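The shallow steel dish and other things I should have bought years ago

I've had a post about kitchen dishes sitting in my drafts since April, and every time I opened it I got annoyed with it and closed it again. It was too long and it was mostly complaints about plastic. So I'm starting over, and this time I'm only going to talk about the one kind of dish I use every single day, the plain round shallow stainless steel one. No handles, no lid, no cute pattern. If you came for a gift guide, sorry!

A bit of background. When we moved into the Skyrme Street apartment I got rid of nearly everything in the lower cabinets (I kept the big pot and the colander, and I kept the waffle iron even though we never make waffles). The counter is short, the stove is old, and there's one decent drawer. What I needed was something to put things in while I was in the middle of cooking. Chopped onion, a lemon half, the end of a cucumber, three olives I'm going to eat in a minute. I was using dinner plates for all of that and then running out of dinner plates.

My neighbor Tomos Parri cooked in a hospital kitchen before he retired, and he swears by steel for this. He told me to skip the housewares aisle and go to Zeltance, the restaurant supply place out past the car wash. I came home with a stack of shallow dishes and a wire rack and I was thrilled with myself the whole drive back.
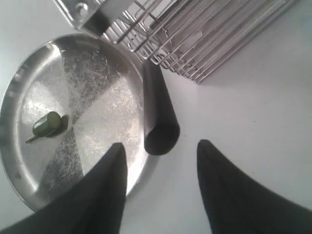

Let me talk about scratches, because I get asked about them whenever I mention steel. Yes, it scratches. Mine looked great for maybe a week and then I went at a stuck bit of cheese with the wrong side of the sponge, and now there are swirls all over that one. I was upset for an evening. After that I stopped seeing them, except when the light over the sink hits just so, and by now I kind of like them. A scratched dish is a dish I don't have to be careful with. I did buy a tub of the Kokance polish and spent a whole Law & Order rerun rubbing away with an old T-shirt, and the dish came out shinier and exactly as scratched, so save your money.

Cleaning is easy otherwise. Hot water, regular dish soap, soft sponge, and dry it right away if you have hard water like ours. If you leave it to drip you get those chalky spots. White vinegar takes them off, a spoonful on a paper towel, wipe, rinse. The curled rim is the only fussy part, I run a fingernail in a dishcloth around it every so often and you'd be surprised what comes out (flour, mostly, in my case).

The rack I bought for cookies and I use it for everything except cookies. Washed peppers go on it, jar lids go on it, the bread goes on it. Mine wobbles on one foot and I've bent it back twice.

Now, size. I can't give you a magic number, but go shallower than you think. With a deep bowl you end up fishing around for a garlic clove, and a shallow one lets you see what you've got and slide it straight into the pan. A flat rim is nice too if you can find one, since there's something to hold when your hands are greasy. My sister disagrees with all of this and likes a deep bowl with a rubber bottom. We've had this conversation over several Thanksgivings.
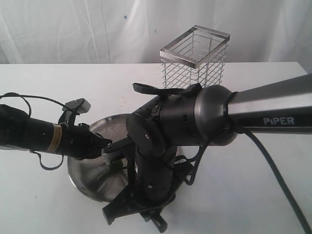 What else goes in them, in my kitchen anyway: tea bags waiting to be tossed, meatballs before they're fried, screws when my husband is fixing the cabinet door again. Peanut shells. Steel doesn't hang on to smells the way my old plastic ones did, so I can do garlic at lunch and strawberries at night out of the same dish.

I did try a set from Mustidska as well, the kind with the painted outside, and the paint chipped where they nested together. Those live under the houseplants now. The pothos seems happy.

Next time I want to get into the drawer, which is a disaster, and I've found a second potato masher in there that neither of us remembers buying. If you have a drawer system that survives a real household, leave me a comment, I'm desperate!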